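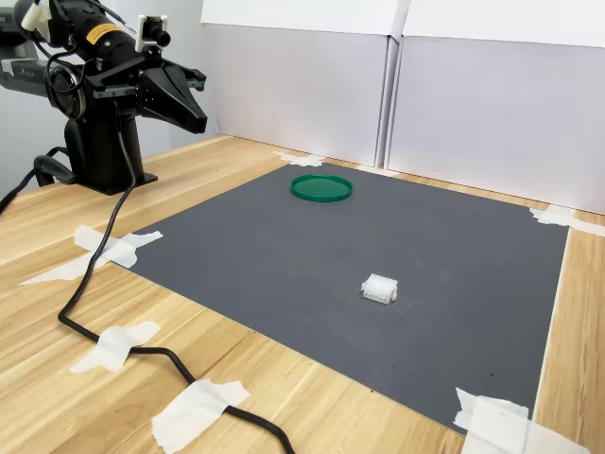

Gray mat on the wood table, corners taped.

August, by the author of Kerkcombe Notes

Last updated: August, 9:40 pm

Quick one tonight, dinner is in the oven and I have 18 minutes.

So, the table. Wood top, pale, the kind that shows every scratch. I went back and forth on a cover for ages. Tried an old Dorholm tablecloth first. Useless, slid all over. Then cork, which crumbled. Ended up with the dark gray ribbed mat and I'm keeping it. Small parts don't roll so far on the ribs, and I can find a white screw on it without crawling on the floor.

It does pick up specks. Scuffs too, mostly toward one corner. Damp cloth, go with the ribs, not across. Don't soak it.

Tape: plain white masking tape, one bit per corner. I had double-sided from Strickland before and it took me 40 minutes to get the gum off the wood. Never again. Masking tape peels off fine if you dont leave it on all summer. Press it down hard with a spoon.

Cables are the next job. One still wanders over the mat corner and across the bare wood, and it bugs me every time I sit down. Ordered a pack of 21 clips from Cidik, stick-on ones. Might be too small, will see.

Also want to oil the wood at the back before it gets cold. 2 thin coats, I think? Somebody tell me if thats wrong, comments are open. Ok, oven.

This site uses cookies to remember your settings. By continuing to read you accept their use.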